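Sugar packet

A sugar packet (in British catering, a sugar sachet) is a small sealed paper envelope holding a single serving of sugar. It is one of the most widely handled pieces of packaging in the world and one of the least looked at, although it has a devoted following among collectors and a surprisingly lively history of design. The same form is used for salt, pepper, sweetener, instant coffee and milk powder, and much of what follows applies to those as well.

Contents
Forms
Manufacture
In cafés and canteens
Collecting
Storage and dispensing
See also

Forms

The flat sachet is the plainest type. It is made from a single strip of paper folded over and sealed on the open sides, which gives a rectangle with a crimped edge for tearing. The stick, a long narrow tube closed at both ends, uses less paper for the same amount of sugar and pours more neatly, and it has taken over in a great many coffee shops. Wrapped cubes are older than either. They survive in hotels and on the Continent, often two to a wrapper, and the best of them are little paper parcels with beautifully sharp corners.

There are rarer shapes too. Pillow packs have a seam down the back and bulge in the middle. Round packets turn up from time to time, usually as a short promotional run, and they waste so much paper in the cutting that few makers go back for a second try.

Manufacture

Sachets are made, filled and closed on one continuous machine. Printed paper comes off a reel, is folded along its length, and is divided into pockets by heated bars. A measured dose of sugar drops into each pocket before the last side is sealed and the packet is cut free. The paper has a thin coating on the inner face, which melts just enough under the bars to make the join. Plain paper would let in damp, and sugar is very good at finding damp.

Getting the dose right is harder than it looks. Fine sugar flows well but makes dust, and dust caught in the seam weakens it. Coarse brown sugar clings to the funnel. Engineers who work on these lines speak of each sugar as having a temperament, and a change in the weather can mean an hour of careful adjusting.

In cafés and canteens

The packet did away with the open bowl and its shared spoon — always a damp spoon, with brown lumps gathering round it. It also made portions predictable for the people ordering stock. A plain white sachet is the cheapest to buy and remains common in works canteens, hospitals and village halls, where a printed one would add cost for no great gain.

Printed packets, on the other hand, can be a delight. Cafés have used them for local views, birds, railway engines, proverbs and star signs. The Basdale tearooms issued a set of dale wild flowers that is still sought after, with the name of each plant on the back in tiny green capitals. Lilavia, a coffee roaster, ran puzzles on its sticks, putting the answer on a different stick so that customers had to ask the next table.

Collecting

The hobby is known as sucrology. Collectors may keep their packets full or empty, and the two camps hold firm views. Full packets keep their shape and feel, but they are heavy, they attract ants and they can harden or stain over the years. Emptied packets lie flat in albums. The usual method is to slit the back with a fine blade, tip out the sugar and brush the inside clean.

Nabila Krishnan's handbook for beginners, Sweet Paper, recommends starting with a single theme and stopping at 200 packets before buying a second album. Lợi Khương, whose own collection runs to wrapped cubes from railway dining cars, arranges his by line and station, and his notes on dating wrappers by their typefaces are a joy to read. Swaps are mostly done by post, and complete series such as the Nugroho lighthouse set change hands far more often than single packets.

Storage and dispensing
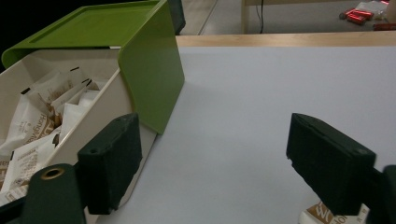
Basdale, April

Paper sachets are usually delivered loose in a cardboard case, with 1,000 to the case a common catering size. At the counter they are moved into something smaller. Open trays and bowls are the simplest choice, and a tray partly tucked under a cover gives some shelter from steam and splashes while leaving the front open to the hand. Sticks are more often stood upright in a jar or beaker.

Gravity dispensers, such as the wall-mounted Zornari, release packets one at a time from a stack. They suit flat sachets that have been loaded squarely and can jam badly on anything crumpled. Loose piles are far more forgiving, and refilling one takes a moment.

Sugar itself keeps almost for ever if it stays dry, so the paper generally gives out first. Cases should be kept off the floor and away from dishwashers and urns. A packet that has set hard can often be loosened by rolling it between finger and thumb, though the seam may split.

See also
Sugar cube
Sugar tongs
Condiment sachet
Matchbox label collecting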